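Trucos para grabar entrevistas en casa sin que suene a cuarto de baño

Llevo bastante tiempo haciendo entrevistas para Rateo, casi siempre en la cocina o en el salón de alguien. Apunto lo que me funciona, sin orden de importancia.

Antes de nada, apague el frigorífico. El compresor arranca a mitad de la mejor respuesta y luego no hay quien lo quite. Deje las llaves del coche dentro de la nevera y así no se marchará sin volver a encenderla. El reloj de pared, a otra habitación. El lavavajillas, parado.

Una mesa desnuda devuelve la voz. Ponga un mantel grueso o una toalla doblada debajo del micrófono; una manta de viaje también sirve. Si la mesa es grande, siente a las dos personas en una esquina, cada una en un lado, y no enfrentadas a lo largo. 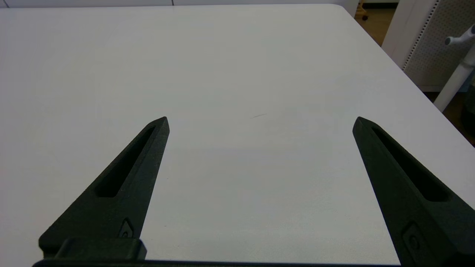
Mesa blanca, con sitio de sobra en el centro.

El micrófono va a un palmo de la boca y un poco ladeado, para que las pes no golpeen. Yo uso un Pallska de sobremesa que me costó 700 coronas de segunda mano. Si solo tiene el teléfono, póngalo en modo avión sobre un paño de cocina doblado en cuatro.

Corra las cortinas aunque sea de día. Las ventanas rebotan el sonido tanto como los azulejos. En una cocina alicatada, abra las puertas de los armarios: los paquetes de arroz y los trapos absorben algo – no mucho, pero se nota en los auriculares.

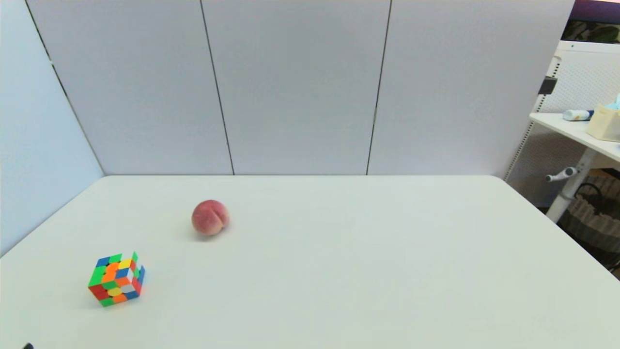
Para el papel, hojas sueltas y escritas por una sola cara. Se deslizan a un lado sin pasarlas y no crujen. Nada de grapas ni de carpetas con anillas. Escriba las preguntas con letra grande y deje un margen para anotar el minuto en que se dijo algo que quiera recuperar.

El agua, en vaso bajo y sin hielo, sobre un posavasos de corcho. Quítese las pulseras y pida al entrevistado que haga lo mismo. Los bolígrafos de pulsador, guardados.

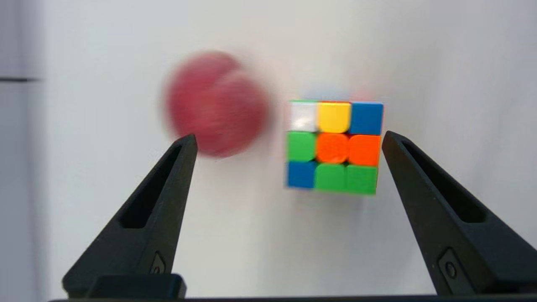
Cubo de colores y pelota roja.

Grabe treinta segundos de silencio antes de empezar, con todos sentados. Ese ruido de fondo sirve después para tapar los cortes. Dénes Szekeres, que montaba conmigo las piezas de noviembre, pedía un minuto entero, y a veces hacía falta.

No llene las pausas. Cuente mentalmente hasta cuatro antes de la siguiente pregunta; la gente suele añadir algo.
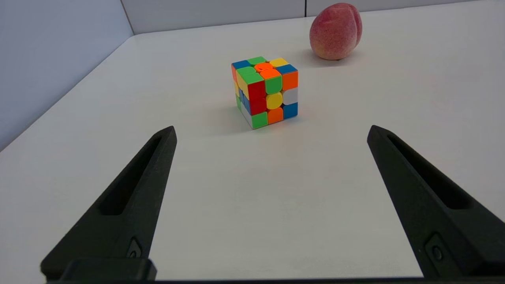

Al terminar, no pare la grabadora hasta que se hayan levantado todos, y avise de que sigue en marcha. Copie el archivo a dos sitios esa misma tarde y póngale apellido y fecha. El mío de la charla con Bíró se llamó «audio 347» durante meses y tardé una mañana en encontrarlo.

Vuelva a encender el frigorífico.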